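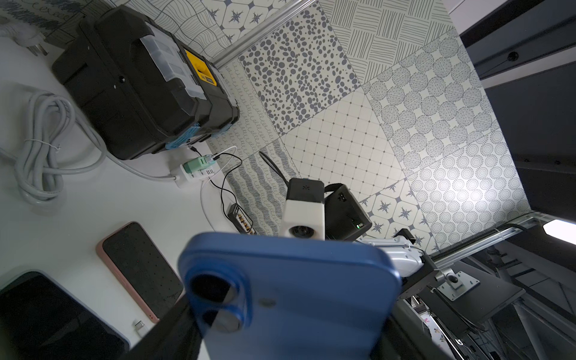
1/ Write-up of Tuesday's fault on the two-arm phone cell

We had a gripper close too hard on a phone and then ignore the stop button. No one was hurt. One screen cracked. I'm posting it all because the second half is a safety problem and other people run this same setup.

2/ The job is boring on purpose. Two arms, one table, a handful of phones. Pick a phone up, turn it, put it down, repeat. We're working toward 3000 cycles for Lellstead, who want to know if the fingers mark the cases.

3/ Cycle 221, a bit after 3 in the afternoon. The left arm picked up a phone, lifted it, and kept squeezing. Normal grip is a light hold and then the motor backs off. It didn't back off. Nghĩa Phan was closest and heard the glass go.

4/ He hit the stop. The right arm stopped. The left arm did not. It finished its move, rotated the phone, and put it back on the table as if all was well. Call it seven seconds. Then he pulled the power on it.

5/ So, two separate faults. I'll take the squeeze first, it's the easy one.

6/ The grip limit lives in a settings file on the controller. We had restarted the left controller at lunch after a software update. The update put its own defaults back, and the default limit is far above ours. The right one hadn't been updated yet.

7/ Why 220 good cycles, then? Most of those were from the morning. After lunch it had only done a few, and the first ones were on phones in softer cases. No one looked at the motor current. It was in the log the whole time.

8/ Fix: the run script now reads the limit back from both controllers before the first move and refuses to start if they don't match ours. It took Cherry Mae Talavera half an hour to write. We should have had it in November when we set this up.

9/ Now the stop button, which bothers me a lot more.

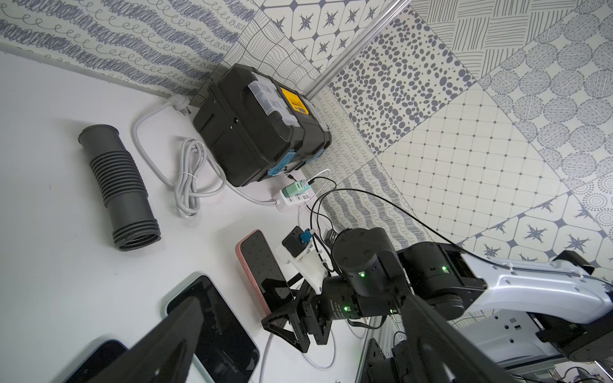

Right-hand arm over the coral phone, white power cord looping across the table.

10/ We thought the button cut motor power to both arms. It cuts power to the right arm. For the left arm it sends a software message asking it to stop. If the controller is busy or the message gets lost, the arm carries on.

11/ It was wired that way when there was one arm. The second came later, and whoever hooked it up (me) used the network message as a stopgap and wrote "fix this" in a notebook. I found the page. It was not a good feeling.

12/ We did test the button, every week. We tested it with both arms parked. A parked arm and a stopped arm look the same.

13/ What we changed: one relay now drops motor power to both arms, no software in the path. The weekly test is done with both arms moving at low speed, and two people sign the sheet.

14/ Also, hands stay off the table while anything has power. We'd gotten casual about reaching in to straighten a phone. Stavros did it twice that same morning.

15/ One thing still open: I don't know why the stop message didn't get through. The left controller has no record of it. We've sent it 1000 times since with no load and every one arrived. Next I'll try it with both cameras streaming.

16/ The cell stays off until the new relay has been checked by someone outside our group. Toshiko Kobori is coming over from the Drasis line to do that. If you have a second arm that was added later, go look at where your stop wire ends.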